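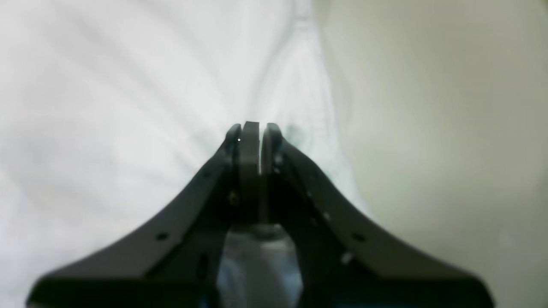 Chapter 6
What the floor tells you

Most room surveys are done at head height, by a person holding a clipboard, and most of them are too kind. The surveyor walks in, likes the light, notes that the walls are sound and walks out again. Light is a poor witness. Put something dark and matt against a bright, pale background and the eye gets a clean outline, a soft shine along the rounded upper edges and very little else, with the inner faces lost in deep shadow. A crack, a loose screw or a scorched patch could sit in that shadow and go straight past a hurried visitor. This chapter asks you to distrust the outline and go down to the floor, where a working room keeps its leads, its adapters, the feet of its stands and a good part of its dirt.

You will meet people who say that a floor check adds nothing. The handbook issued with the Nelleo survey forms gives floors a single tick box, marked "satisfactory". Satisfactory to whom, and compared with what, the handbook does not say. When Glykeria Manolakis went back over 34 rooms that had been given the tick, she wrote out her own floor notes for each one and found 43 points she would have wanted followed up. Her figures deserve the same doubt as anyone else's. She knew what she was looking for, she had no second surveyor to check her, and a "point" in her notes might be anything from a split plug to a missing carpet tile. Even so, a tick box that can hide a split plug is a weak tool.

By the end of the chapter you should be able to write a floor note that another person can use, tell a stain from a shadow with fair confidence, and say plainly when you could not read something. The last of these is the hardest for beginners, who dislike leaving a blank.

6.1 Labels that say nothing

A label is often taken as proof of care. Somebody stuck it on, so somebody must have checked the thing it is stuck to. Treat this with suspicion. A label may give a rating, a test result, a stock number or the name of a person who left years ago, and from standing height all of these look the same. A black power strip lying at a slant on a beige carpet, with four white labels spaced along it, looks very well looked after. If the print is too small to read from where you are, you have learned that it has four labels. Your note should say so and stop there until you have got down on your knees and read them.

The same goes for stands and supports. A glossy black upright with a small label near the top and a longer one further down may be marked with its safe load, or with a delivery code. Students in a hurry tend to write "labelled, OK". The first word is a fact. The second is a guess.

Carpet needs a slower look. A fine weave under strong light can seem almost grey-white in one part and much darker a short way off, and surveyors have been known to report the dark part as soiled. Check whether the edge of the dark area follows the light. Smudges in the bright part are another matter, as shade will not explain them. Write down where they are and how strong they look – faint, plain or heavy – and leave the cause alone unless you have evidence for it. "Coffee" is a favourite in student notes and is hardly ever tested.

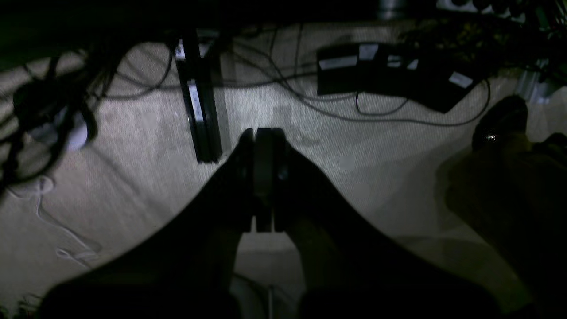
6.2 Writing the floor note

Keep the note short. Start at the door and work in one direction, so that a reader can follow you round the room. For each item give its place, its colour, what it rests on and what you could read on it. Where you could not read it, write "not read". Do not write "illegible" unless you have been close enough to know.

The Pisharody method, still taught on some courses, gives every floor a score out of ten. We do not use it in this book. A score of seven tells the next reader nothing about which lead to move, and two surveyors will seldom agree on what a seven looks like.

Before you go on to 6.3, write a floor note for a room you use every day, then ask a classmate to find each item from your words alone. Keep the first draft. You will need it, mistakes included, for the exercise on leads and walkways.

Get new chapters and teaching notes by email. Enter your address to join our newsletter. You can unsubscribe at any time.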